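Groltville open day recordings: notes on the data

Read this before you download anything. It covers what is in the folder, how it came about and why I would be careful about what gets claimed from it. The folder holds recordings from the Grodico open day at Groltville, held on 6th December, when the two-arm laundry cell was run for visitors. I helped with the logging and had no part in building the cell.

What is in it

There are 3691 recorded attempts, split over 5 folders, one for each block of demonstrations. Each attempt has joint positions for both arms, gripper opening, video from the fixed camera and a short text label. The labels were typed in by whoever was at the desk. Spelling varies (grey and gray, hanger and hangar) and I have left it alone, so search for both.

Most attempts are short. A visitor asked for something, the operator picked the nearest task on the list, and the arms had a go. Plenty were stopped early so the next group could come through. Those are marked "cut", which is a different label from "fail". If you lump the two together your numbers will look worse than they should. If you drop both, they will look a good deal better than they should, and I have already seen one slide that did so.

How the day was run

The invitation called it a demonstration of autonomous laundry handling. I would not repeat that wording. In 4 of the folders a person was driving the arms from the desk for the whole session. Only the last folder, called fisthorpe_policy after the Fisthorpe controller, has the arms running on their own, and even there an operator could take over at any time. The takeover flag is in the log as a column named "hand". Please use it.

Visitors were told this if they asked. Not many asked. The arms don't look any different when a person is driving them, and the talk at the front of the room moved quickly from "picking up" to "doing your laundry", two jobs that are a long way apart.

The core task is getting a piece of cloth out of a basket and holding it open between the two grippers. Folding comes later on the task list and turns up far less often in the data. Hanging was attempted too, with a plastic hanger, and the label for it is "hang_try". The name was my choice.

Holding cloth between two grippers sounds like a small thing until you look at what the cloth does. It bunches, it hides its own corners, and a second item can come along for the ride. The controller has no idea of a sleeve or a hem. It has a picture and a set of joint angles, and it has to settle on a grip point from those.
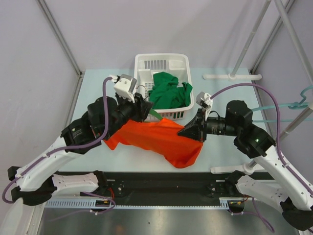 Macarena Bermúdez wrote back after reading a draft of these notes and said I was being hard on the thing. Her view was that an open day is meant to show people where the work has got to, that a driven arm is still a real arm picking up real cloth, and that the driven sessions are the most useful part of the set for anyone who wants to train on it. She also pointed out that the word "autonomous" came from the invitation and the lab had asked for it to be changed.

I accept the point about training. The driven folders are tidy and I would start with them myself. I'm less easy about the rest – a visitor who goes home thinking the machine worked it out alone has been told something false, whoever wrote the invitation.

Known problems

The clock on the right arm runs behind the left by about 18 milliseconds in the first folder. It was fixed for the others. Correct for it or leave that folder out.

Success was judged by eye, by one person, with a crowd watching. There was some generosity. Benito Benítez went back over a batch in the quiet hours afterwards and disagreed with a fair number of the labels. His version is in a separate column, "label_bb", and where the two differ I would trust his.

The same few cloths were used all day. Anything trained on this will know those cloths very well, and I would want to see it handle a fitted sheet before believing a word about laundry in general.

Use

Free for research and teaching. If you publish a success rate, say which folder it came from and whether a person was driving. Corrections go to Mirta Toledo, who keeps the master copy. The next update is planned for July, with the clock fix applied to the first folder and the label spellings still as they are.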